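Home Features Gear Routes Subscribe

Winter Sports

6 min read

I came to cross-country skiing the way most people come to jogging, which is to say grumpily and in borrowed trousers. A friend had a spare place on a week in Čierny in February, the price was right, and I told myself it was only walking with longer feet. How hard could it be?

Reader, I was overtaken by a child eating a sandwich.

The first morning we did a flat loop by the river, all 16 kilometres of it, and I spent most of that looking at my own knees. You want to push down and slightly forward, then let the ski run. I was stamping. By lunch my calves had gone and I'd sweated through a very expensive Prudex base layer (bought in a panic the night before we flew, along with two pairs of gloves I never wore).

Day two was better! The tracks had been freshly cut and I got a glide going, maybe for ten strokes at a time, and it felt so lovely that I laughed out loud and promptly sat down in a hedge. Going downhill is the bit I still can't do. Your heels aren't fixed, the skis are as thin as rulers, and the snowplough I learned at school did nothing at all. There's a drop on the Nader trail of 300 metres or so my friends described as gentle. I took mine off and carried them.

What I did love was the wax hut. Everyone has an opinion about wax — the man at the hire desk swore by a green one from Werkley, the woman behind me in the queue told me to ignore him — and you can lose a happy hour in there rubbing and scraping and drinking blackcurrant tea. I came home with six tins of the stuff and no skis to put it on.

I've since found a roller-ski club that meets in a car park on Thursdays. My helmet is in the post.
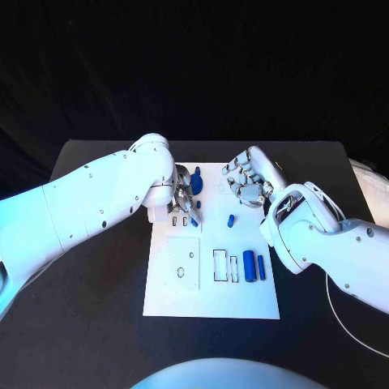
Two white robot arms over a white board, with a black curtain behind.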